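4.3 腕部相机安装与夹爪对比试验

本节适用于 Ramever 双指平行夹爪与 Jalow 腕部相机的组合。更换指尖垫、调整相机支架角度或更换控制器之后，均须重新执行本节的全部步骤。仅更换线缆时，执行 4.3.2 即可。

4.3.1 准备

所需物品：
内六角扳手一套
指尖垫 A 型（光面）、B 型（网纹）各一对
试验织物：薄棉布、针织布、带金属扣件的厚布料
底面：平板一块，编织面一块
记录表（附录 C）

注意：安装前断开夹爪电源。控制柜指示灯熄灭后，等待 30 秒再拆卸指尖。

4.3.2 安装相机

1. 将相机支架套入腕部法兰，定位销朝向线缆出口一侧。
2. 用手拧入四颗螺钉，暂不拧紧。
3. 转动支架，使两根手指的指尖同时进入画面，左右各占一角。
4. 按对角顺序拧紧螺钉。
5. 将相机线缆沿手臂外侧固定，肘部留出余量。腕关节转至正负极限位置时，线缆不得绷紧。
6. 接通电源，在控制器界面选择“设备 > 相机 > 腕部”，确认画面刷新正常。

说明：指尖在画面中的位置不必完全对称。右指露出较少时，只要指尖垫的内侧边缘仍可辨认，标定程序即可使用。若边缘不可辨认，先调整支架，再检查照明。

4.3.3 更换指尖垫

1. 将夹爪打开至最大行程。
2. 松开指尖背面的固定螺钉，沿手指方向抽出旧垫。
3. 清除安装槽内的碎屑和纤维。
4. 装入新垫，确认垫面与指体边框平齐。
5. 闭合夹爪，检查两垫之间有无错位。
6. 在控制器中更新指尖型号。型号不符时，夹持力补偿值会出现偏差。

注意：B 型垫的网纹容易积存棉絮。每完成 20 次织物夹取，用软毛刷沿网纹方向清理一次。不得使用溶剂。

4.3.4 照明与阴影检查

腕部相机随夹爪移动，夹爪自身的阴影经常落在目标上。深色或中等明度的织物受影响最大，阴影区内的褶皱对比度降低，分割程序可能把阴影边界误判为布料边缘。执行夹取试验前，按以下步骤检查。

1. 将试验织物搭放在编织面上，保留自然褶皱，不要抚平。
2. 将夹爪移至预夹取位置，手指张开。
3. 关闭相机的自动曝光，记录当前曝光值。
4. 查看画面，分别确认下列区域：受光的底面、受光的织物、阴影内的织物。
5. 若浅色底面的纹理大面积消失，降低曝光，直至编织纹路恢复。
6. 若阴影内的褶皱不可辨认，不要提高曝光，应移动光源或改变夹爪的接近方向。
7. 保存画面，在记录表中填写光源方位。

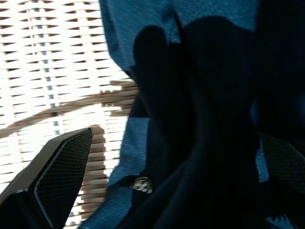
图 4-7 腕部相机视角：夹爪阴影覆盖蓝色织物，圆形金属扣位于两指之间偏下处。

图 4-7 中光线来自左上方，浅色编织面的局部纹理已被强光冲淡，阴影内的织物褶皱仍可隐约辨认。此类画面可以用于夹取试验，但须在记录表“照明”栏中标注“有自阴影”。金属扣处于受光区与阴影的交界附近，使用边缘检测模式时，应为扣件单独划定屏蔽区域。

说明：Undthorpe 试验间的默认光源为单侧灯。Saithong 试验间使用顶部漫射灯，阴影较浅。两处取得的数据不得直接合并比较。

4.3.5 夹取对比试验

每组试验只改变一个变量。推荐顺序为：先比较指尖垫，再比较夹持力，最后比较接近方向。

1. 在控制器中新建试验，输入操作员姓名和指尖型号。
2. 选择试验织物，在记录表中注明有无扣件。
3. 将夹持力设为 17 N，闭合速度设为“低”。
4. 在画面中指定夹取点。夹取点应选在褶皱的脊部，避开金属扣。
5. 启动单步运行。夹爪下降至接触高度后暂停，核对指尖与底面的间隙。
6. 确认无误后继续运行，夹爪闭合、提升并保持。
7. 记录结果：成功、滑脱、夹到底面、夹到扣件、未接触。
8. 将织物重新搭放，重复步骤 4 至 7，直至完成 20 次。
9. 更换指尖垫，按 4.3.3 更新型号后重复全部步骤。

注意：在编织面上试验时，指尖的尖角可能卡入编织条之间的空隙。步骤 5 中若发现指尖触及编织面，立即按下暂停键，手动抬升夹爪，不得直接水平移动。

注意：金属扣件会在指尖垫上造成局部压痕。夹到扣件后，须停机检查垫面。网纹出现缺损时，该垫不得继续用于对比试验，但可留作培训使用。

4.3.6 控制器设置对比

同一夹爪可由内置控制器或外置控制器驱动。二者的力反馈滤波方式不同，结果须分表记录。

内置控制器：滤波设为“标准”，力反馈采样率设为 1,000 Hz，关闭自动回退。
外置控制器：滤波设为“关”，其余参数与内置控制器一致。切换后重新执行零点校准。

零点校准时夹爪必须处于打开状态，两指之间不得有任何物体。校准完成前移动手臂会导致读数漂移，此时应取消校准并从头开始。

4.3.7 常见问题

现象：画面中织物边缘不断跳动。
处理：确认自动曝光已关闭。若仍跳动，检查支架螺钉，并查看夹爪阴影是否与织物边缘重合。

现象：夹爪报告“已夹持”，提升后织物滑脱。
处理：清理指尖垫。检查夹取点是否只夹住了表层绒毛。必要时将夹取点向褶皱根部移动。

现象：扣件被识别为夹取目标。
处理：在“识别 > 屏蔽”中框选扣件，重新生成夹取点。反光较强时，将光源转离扣件正面。

现象：一侧指尖在画面中与阴影混在一起。
处理：在“显示 > 叠加”中打开指尖轮廓线。轮廓线由关节位置推算，更换指尖后须重新标定方可使用。

4.3.8 记录与归档

试验结束后导出日志，与画面文件存入同一目录。目录名依次包含夹爪型号、指尖型号、底面类型和试验间代号。未填写照明栏的记录视为无效，不计入对比结果。

夹爪及指尖部分的参数由 Seren Edwards 维护，控制器部分由 Chaiwat Tanasarn 维护。修改默认值前，须在附录 D 中登记旧值。

下一节：4.4 多相机时间同步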